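Home | Notebook | Bench Projects | Supplies | About

Filed under: Shop Notebook, Tidying Up, April

Monday, a little after 4

Okay, so the drinks-and-snacks problem. I said I'd write this up properly and I've put it off long enough that Seon-mi Maeng has started leaving her empties on my keyboard, so here goes.

Where we were: the long table by the wall had turned into the place everything landed. Cans, water bottles, the tape gun, somebody's lunch container (it's been in the sink a week, please come get it), the Rukside catalogs, two mugs with a science project in each. I wiped that table down last Friday and when I came in this morning it already had rings on it. You can't lay out a pattern on a table with rings on it! I tried. The brown paper stuck and tore and I had to redraw the whole left sleeve.

So the job for today was small. Clear the table, get all the drinks into some kind of container, and figure out which container, because we own far too many and none of them are the right one.

Tried first: the gray tote from under the sink. Way too deep. A can goes in there and you're up to your elbow getting it back, and it's heavy before you've put anything in it. It's now holding the extension cords and is much happier.

Tried second: the cardboard flat the Skanari order came in. Perfect size, I was really pleased with it, and then I set a sweaty bottle in it and went to take a phone call. Came back to mush. I should have seen that one coming. Bottom fell out when I lifted it and I chased a can halfway to the door.

Tried third: the wire rack from Bromwood. Fine for bottles. Cans tip over in it, and it scratches the tabletop if you slide it, which everyone does. I put felt pads on the feet and they came off on the second slide. Might be worth another go with better glue, but I'm not spending an afternoon on felt.

Settled on: white plastic baskets with the little round holes all over the sides. We had a stack of them in the closet holding scrap fabric (scrap fabric is in a bag now, top shelf, labeled). They rinse out under the tap, they drain, and you can see a bit of what's inside without picking the thing up. I paid 84 cents each for them at the closeout place two years ago and bought more than I could carry, and I was teased about it at the time, so I would like that noted.

The part I went back and forth on was upright or on their sides. Seon-mi wants everything upright. Her argument is that you can read the tops and nothing rolls. My argument is that a basket gets tippy when it's full of tall things, and cans lying down sit lower and stay put once there are a couple in there. We tried it both ways over lunch. With one can lying down it rolls around like a marble in a bathtub, I'll give her that. Two or more and they wedge against each other nicely. Bottles are different. The small ones have those ridged shoulders and they sort of walk when you lay them down, so I'm leaving bottles till last and standing them in whatever corner is free. 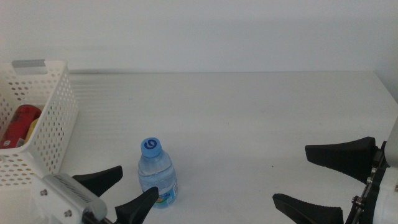
Which gets me to the order of things, and I want to get this down before I forget it, because I did it wrong twice. Cans first, pushed to the back wall of the basket. Then the odd stuff. Bottles go in at the end, caps tight. Check the caps! Really check them. I had one leak this morning and it ran right out of the holes and under the cutting mat, and the mat now has a curl in it that I've got weighted down with the Kao binder.

Wiping down: warm water and a drop of dish soap does it. The spray cleaner in cabinet 176 leaves a film, and chalk won't take on it. I've moved the spray to the bathroom where it can't hurt anybody. There are still some dark specks that won't come up no matter how I scrub. I think it's old ink. I'm calling the table clean.

Still to do:
- find a spot for the full basket that isn't the floor by the door (Seon-mi suggested the low shelf, I think she's right, don't tell her)
- pad under the cutting mat
- recycling goes down to room 611 now, the bin on our floor is gone
- somebody please claim the lunch container

I'd like to give it a couple of weeks before I buy anything else. If the table is still clear by then I'll do the thread drawer next, and if it isn't I'm taking the table away and you can all drink in the hall.

Later, same day. Came back from the dye room and there was a mug on the table. One mug. I moved it and said nothing.

Comments (3)

patchworkdee: We use the same kind of basket for zippers and the small pulls fall right through the holes. Fine for cans though! Try a dish towel in the bottom if the rolling bugs you, it also catches drips.

S. Maeng: Upright. I'm saying it here so it's in writing. Also the lunch container is yours, it has your tape on the lid.

oldbobbin: What glue did you use on the felt? Contact cement has held on my rack for about 4 years, but you have to rough up the wire first and leave it overnight.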